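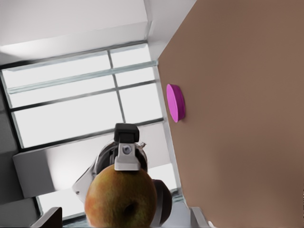

Ticket: Equipment grant claim rejected, "applicant is not a small business"
Opened by: Sioned Wynne, Prulden (Resstead)
Product: Gratera claims portal
Priority: Normal (set by system)
Status: Closed

Sioned Wynne, 9:12 a.m.
Hello. We make cabinet hinges. We were approved in May for the state's small manufacturer equipment grant, which pays back 35 percent of the price of a new machine once you have bought it, installed it and paid for it. We have done all of those. I have a letter saying we qualify, signed by a human being in ink.

When I submit the claim, Gratera thinks for a while and then tells me: "Applicant is not a small business. Claim cannot proceed." Prulden has 16 employees, counting me, and the limit is a good deal higher than that. I have tried it in two browsers. I have also tried it on my phone in the parking lot, on the theory that our office internet has a bad attitude.

Please advise.

Automatic reply, 9:12 a.m.
Thank you for contacting Gratera Support. Did you know most questions can be answered by our Help Center? Suggested articles: "Am I a small business?" "What is a business?"

Joar Torvik (Support), 10:40 a.m.
Hi Sioned, sorry about that, and about the articles. Could you send me:
- the claim reference
- the exact wording of the message, including any code in gray underneath
- what you entered on the Company Size page
- whether you started a new claim or picked up a saved draft

Please don't delete the draft yet. People do, and then I have nothing to look at.

Sioned Wynne, 11:05 a.m.
Gray code is SIZE-MISMATCH. Claim reference is in the attachment. I picked up a saved draft, as the portal logged me out while I was hunting for the invoice. Company Size page says 16 in the headcount box. Under "Affiliated entities" it says "1", which I did not type and can't change. The box is grayed out. We have no affiliated entities. We barely have a parking lot.

Joar Torvik (Support), 11:48 a.m.
That grayed-out 1 is our suspect. The portal fills that box from the business register overnight. If the register thinks you are owned by, or own, another company, the headcounts get added together before the size test runs. The number you typed stays on the screen looking innocent.

Could you look up Prulden in the public register and tell me what is listed under "Related filings"?

Sioned Wynne, 1:20 p.m.
It says "Price Holdings." I have never heard of Price Holdings. I looked them up and they run warehouses in several states and employ more people than live on my side of Resstead.

I asked Solange Hiebert, who owns Prulden, if she had sold us to a warehouse company and forgotten to mention it. She says no. She also says that if she had, she'd be somewhere with a beach.
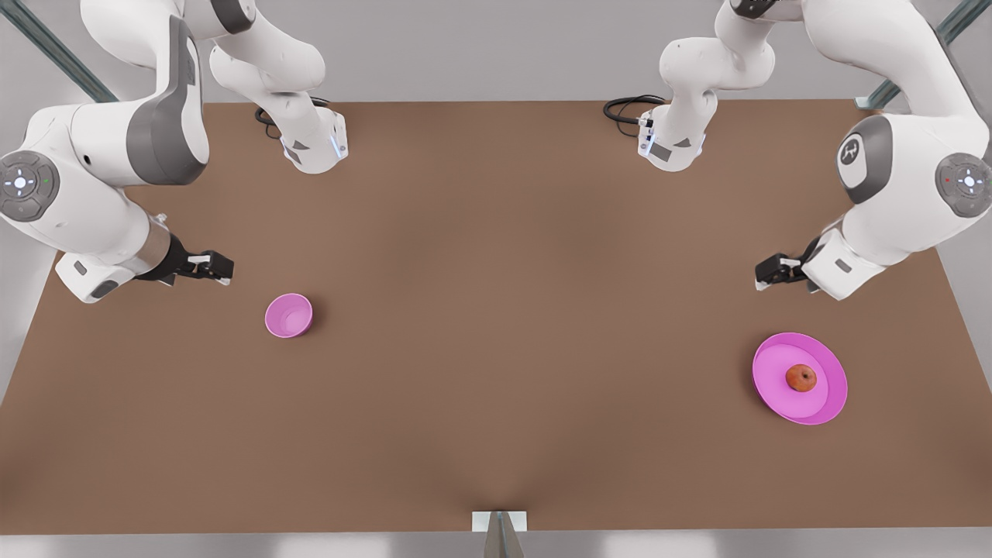
She did remember one thing. When we set up the company, our registered address was a suite in an office building downtown, and the building used one mail agent for everybody in it. Could that be it? We moved out of there years ago and filed the change of address. I have the stamped copy.

Joar Torvik (Support), 2:02 p.m.
That could very well be it. I'm passing this to Oanh Cù on the data side, who can see what the register sends us. I can only see what comes out the other end.

Internal note, Oanh Cù, 3:31 p.m. (made visible to customer)
Checked the overnight feed for Prulden. Findings:
1. Register holds the current address correctly.
2. Register also holds the old mail agent as a "historic contact." Price Holdings uses the same agent.
3. Our matching rule treats a shared contact as a shared owner. It does not check if the contact is historic.
4. Result: affiliated entities = 1, combined headcount over the limit, claim refused.

The original application went through because the matching rule was switched on after it was approved. I have asked for the date and been sent a slide deck.

Sioned Wynne, 3:50 p.m.
So I am related to a warehouse company by mailbox.

Joar Torvik (Support), 3:56 p.m.
On your late mailbox's side, yes.

Next steps. I can't edit the box either, it's gray for me too. A program officer has to enter an override. Wakana Maruyama handles your region and I've sent her Oanh's note. She will need:
- a one-page statement that Prulden has no parent or subsidiary, signed by the owner
- your stamped change of address

Upload both under Supporting Documents. Use PDF. The page says it accepts photos and then it sits there.

Sioned Wynne, 4:25 p.m.
Both uploaded. Solange signed with some force. My claim window has a deadline on it, and I'd like somebody to tell me in writing that the clock isn't running while we sort out my relatives.

Wakana Maruyama (Program Office), 8:47 a.m., next day
Good morning. Confirming in writing: the deadline is paused from the time this ticket was opened until the override is in place. I have both documents and they are fine. Override entered just now. Please open the same draft, go to Company Size, press Refresh, and check that affiliated entities shows 0 before you submit. If you skip Refresh it will use the old figure.

Sioned Wynne, 9:15 a.m.
Pressed Refresh. It showed 1. Pressed it again. It showed 0. Submitted, and I have a receipt number and a green check mark. I've printed the check mark.

Joar Torvik (Support), 9:22 a.m.
The second press is a known issue with its own ticket. Leaving the matching rule open with Oanh under a separate number, as there must be other tenants from that building. Closing this one. You'll get a short survey.

Sioned Wynne, 9:40 a.m.
The survey wants to know how many employees my company has, including affiliates. I put 16.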